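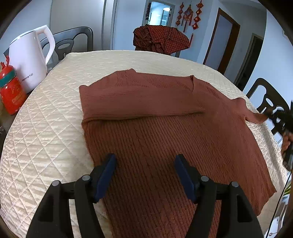 A ribbed sweater part-way through folding on a quilted cover, the upper part turned down over the chest.

Search Plelora
Go
Advanced search

Sweater folding

Sweater folding is the household practice of laying a knitted top flat and turning its parts inwards until it makes a smaller shape for a drawer, shelf or suitcase. It is usually grouped with laundry work, although it needs no washing equipment and is often done well away from the place where clothes are dried. A good deal has been written on the subject, much of it more confident than the evidence allows.

Reasons given for folding

The most common argument is that knitwear stretches when hung. A heavy sweater on a narrow hanger does tend to drop at the hem and may come away with small peaks at the shoulders. How much this matters depends on the yarn, the weight of the garment and how long it hangs, and manuals seldom separate the three. A light acrylic top left on a broad hanger for a week may show no change at all. Claims that folding "doubles the life" of a sweater are repeated in several household guides without any source.

Saving space is the second argument. A folded sweater is shorter than a hanging one, but it is also thicker, and a deep drawer filled with bulky knits can hold fewer than its owner expects.

Surface

Folding is done on a bed, a table or the top of a chest. Older guides insist on a hard, bare surface. In practice a covered table is widely used, and a quilted bedspread over the top gives a slight grip or a slight slide depending on the cloth. Satin-faced covers are said to let the garment creep while the sleeves are being moved. The effect is real enough with slippery yarns, but it is easily dealt with by smoothing the sweater again before the last fold.

Common methods

In the side fold, the sweater is laid face down. One side is brought towards the middle with its sleeve turned back along the body, and the other side follows. The hem is then taken up to the shoulders, once or twice.

In the cross fold, the upper part is brought down over the chest first, leaving a line across the middle of the garment. The sleeves are then drawn in by the cuffs and laid over the body. This version is quicker to learn, but the neckline may end up inside or at an edge, and a V-neck can lose its shape if pressed under a stack. Supporters of the method deny this.

The Hekico fold, named after a storage firm, finishes with a tight roll. Its makers stated that 21 sweaters folded this way would fit in a drawer that otherwise held 15. The type of sweater was not given, and the figure should be treated as advertising.

Ribbed knits

Ribbing causes more disagreement than any other feature. Vertical ribs close up when the garment is at rest and open when it is pulled, so a sweater smoothed too firmly sideways may be folded wider than it needs to be. Most writers advise lining up the fold with the ribs where possible. A fold across them is often blamed for lasting creases, yet many ribbed sweaters lose such lines after a few hours of wear.

Sleeves

Sleeves should be moved from the cuff and the elbow together, according to the Pisasley household course, which gives 2 full lessons to the matter. Moving a sleeve by the cuff alone is common and probably harmless with ordinary yarn. The warning makes more sense for loose hand knits – a single pull can lengthen the sleeve.

Stacking and storage

Advice on stack height varies from four sweaters to 20, a range too wide to be of much use. At Kaewkla, a boarding house whose linen-room rules were later reprinted, the heaviest knits went at the bottom and the piles were turned each September. Whether turning did any good was not recorded.

See also: Drawer lining; Clothes hanger; Moth prevention; Ribbing (knitting)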